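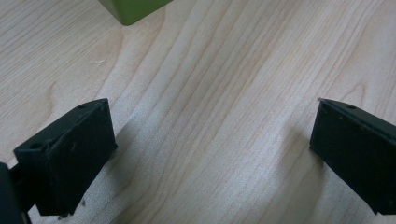
Which camera should I keep on a hand-held gripper if I can only keep one, the wide one or the normal one?

Keep the wide one, if it lets you see both fingertips and the object at the same moment when the fingers are fully open. With the normal lens you get a sharper picture of a smaller area, and you lose the tips exactly when you approach the object.

Posted by the same member, longer version of the problem

Thank you for reading. I write more details, because the short version above was answered in chat by a friend and I am not sure he understood my whole situation.

I have two hand-held grippers for recording demonstrations. The first is the Rimgate, with two fingers closed by a trigger. The second is the Talebi, also two fingers, but with a sliding handle. On each one I can mount either a wide camera or a normal camera. The controller for replay on the arm is from Skener, and I use Filteo to cut and clean the recordings before training. My budget allows me to continue with one gripper and one camera type only, from February.

What I did until now: I recorded 2,612 demonstrations in total. After cleaning with Filteo, 2,000 were left. The rest were removed because the tracking of the camera position was lost, or because a finger was not visible when it had to be visible. The tasks are simple: pick up a box, put a box in a tray, turn a box on its side, push a box to a line.

My observations, please correct me if something is wrong:

The Rimgate is heavier in front. After one hour my wrist is tired and the camera begins to look more downward than in the morning. I can see this in the recordings. The Talebi is better balanced, but the slider has some play, so the measured opening is not always the same when the fingers are fully closed. I measured it 18 times and the values moved more than I like.

With the normal camera the tracking is lost more often when I work over a plain table. With the wide camera it is lost less, but the object becomes small in the image, and I am afraid that the model will not learn the last centimeter well.

So my questions are really two. Is the play in the slider a serious problem, or can I correct it in the software? And do I have to record everything again if I change the camera?

dovetail_m

I used the Talebi for one season and then changed to another one, so I can speak on the slider.

The play is a problem only if you use the measured opening as an input for the model, or if you command the opening directly on the arm. In both cases you should do a calibration at the beginning of every recording block. Close completely, wait two seconds, open completely, wait two seconds, and then start. In your cleaning step, take the minimum and the maximum from this part and scale all the other values between them. I did this for 102 blocks and the drift was no longer visible in replay.

Please look also at the two small screws on the underside of the slider. Mine were never tight from the factory. If you tighten them a quarter of a turn, the play becomes smaller, but with more than this the slider becomes hard to move and you will feel it in the thumb. Mark the position with a pen first, so you can return.

Regarding the weight of the Rimgate, I have not tried it for long. A friend put a counterweight behind the handle and was satisfied, but then the whole tool is heavier, and I do not know if this is a good exchange for you. Shorter blocks are maybe the cheaper solution. I stop every 20 minutes.

About recording again: with a different lens, yes, I would record again. You can try to crop and undistort the wide images so that they look similar to the normal ones, and it works in one direction (from wide to normal). In the other direction it is impossible, the information is not in the image. This is one more argument to keep the wide camera.

parallel_jaw

Wide. Don't think too much.

Also check your fingertips, worn tips change the grip more than any camera. I replace mine when the edges get rough.

oldbench

I do not agree completely with the answer from dovetail_m concerning the crop. When you crop the wide image, the resolution in the middle is poor, and a model trained on sharp images will see something different. I tried it with a Skener controller and a small arm. The approach was fine and the grasp was missed too often to the left. Mixed training with both kinds of image was better, but I needed to keep the lens type as an additional input.

For losing the tracking over a plain table, the lens is only half of the solution. Put things with texture around the working area. A printed sheet at the border is enough, or books, or whatever has corners. They must not move during the session. Check also the reflections. When light falls on a smooth table, the bright area moves when the camera moves, and the tracking software can take it for a real point. I turned my lamp to the wall and lost fewer recordings.

One question back to you: at what exposure time do you record? If it is automatic, then fast movements will be blurred in the evening and sharp at noon. I would fix it before comparing anything, otherwise you compare the hours of the day and not the two cameras.

Reply from the original poster

Many thanks to all three. The exposure was automatic, I have to admit that I did not check. I will fix it and repeat a small part of the comparison with the same box and the same lamp.

I tightened the screws of the slider as it was described and marked the old position. The closed value is now more stable, but I did not yet measure it the same number of times as before, so I don't want to give a result too early.

For the moment my plan is the Talebi with the wide camera, with the closing and opening at the start of each block. If somebody has a Filteo setting for the automatic scaling of the opening, please write it here. I found only the manual one, under the trimming menu, and it must be entered for each file separately.

dovetail_m

There is no automatic one in the version I have. I export the values to a table, scale them there, and import them again. The file names must stay the same or the import refuses them.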